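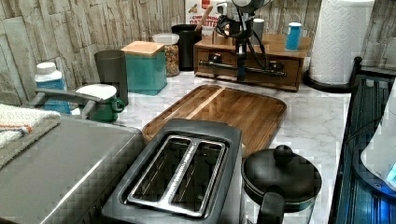
The shared kitchen on the ground floor of Grosgate House in Drusitz will get new storage before the summer, the house association Cladusum told its members on 4/21/20. The work is small and cheap, but it was asked for during a long time. The kitchen serves 32 flats, and most of the things which people use daily have ended up on the marble-patterned worktop along the tiled wall. The large wooden cutting board lies there directly behind the toaster, with one edge under it, and anyone who wants to cut bread has to move something first. The plan is to give the board its own upright place at the end of the counter.

Cladusum has set aside money for two open shelves, a rail with hooks and a narrow cupboard beside the fridge. The wall tiles are uneven, so the shelves will not be screwed into them. They will hang from a metal bar fixed higher up, where the wall is plain. A joiner from the firm Hapeta came to measure in the beginning of the month and has promised to deliver everything by July. The fitting itself should take 3 days, and in these days the kitchen will be closed from 8 in the morning until the workers have left.

Gleice Brandão, who lives on the second floor and wrote the first letter to the association, is pleased with the answer. She cooks in the shared kitchen almost every evening, as her own flat has only a small hob and a sink. "It is a good kitchen and I like the people I meet in it," she says. "But I spend the first minutes of each meal with carrying objects from left to right, and after the meal I carry them back. I wrote the letter one evening when the rice was boiling over and I had no place to put down the lid."

Her letter was signed by tenants from 10 flats. It did not ask for more room, only for a better use of the room which exists. She had measured the depth of the worktop and made a drawing, where the big appliances stand together near one socket and the food containers go up to a shelf. 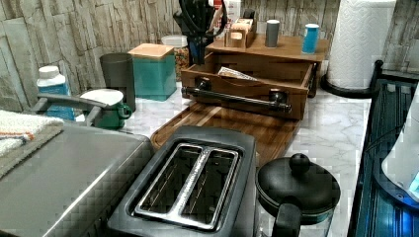 The association has followed her drawing in most points. The appliances stay where they are, near the sockets, because moving the electrics would have cost more than all the rest. The towels get hooks on the rail, so that they do not have to hang over the appliances any more. The jars and canisters will go to the lower of the two shelves, in reach also for those tenants who cannot stretch their arms very high. Mugs belong on the upper shelf. Scissors and cooking tools may stay on the counter in their holder, as they are used by everybody and at all hours.

One question took longer than the others. Some tenants wished to have private boxes with names on them, and others were afraid that the kitchen would then become a row of locked cupboards and lose its character. It was decided that the dry food on the shelves is common, and that everybody who wants to keep something for himself shall keep it in his own flat. The rule will be tried for some months and then discussed again. Spices were left out of the rule, after a rather lively exchange of opinions in the stairwell.
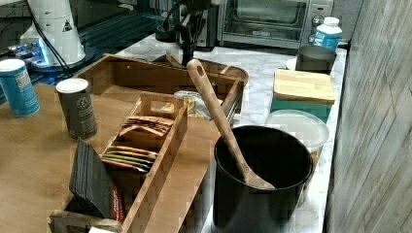
Tea was a separate matter. The tea corner at Grosgate House is older than most of the present tenancies, and several people wrote to Cladusum only to ask that it should be left in peace. It will be. The big wooden organiser keeps its place on the table next to the worktop, with the tea bags standing in their row in one of the front slots and the black slate coasters in the front corner, and the tins beside it may remain as well. Ms Brandão had in fact suggested to move the whole thing to the new shelf, but she took the suggestion back. "I understood that I was touching something holy," she says and laughs. The table top will only be oiled, which the joiner has offered to do on the last day of his work.

The tenants are asked to look through the kitchen before the fitting and to take home what belongs to them. A cardboard box for things without an owner will be placed beside the door in the week before. What remains in it afterwards goes to the exchange shelf in the cellar, with the exception of opened food, which must be thrown away. Plates and pots which carry a coloured dot on the underside are property of the association and should not be taken out of the room.

While the kitchen is closed, the small kitchen on the third floor can be used by all flats. It has an oven and a kettle but no toaster, and Cladusum asks for understanding that it cannot be used after ten in the evening, as there are bedrooms on the other side of the wall.

The costs are paid from the repair fund, and the monthly charges do not change. Whoever has remarks on the drawing - it hangs on the inside of the kitchen door - can write them directly on the sheet beside it or put a note into the association's letterbox. The exact days of the fitting will be announced on the same door when Hapeta has confirmed them.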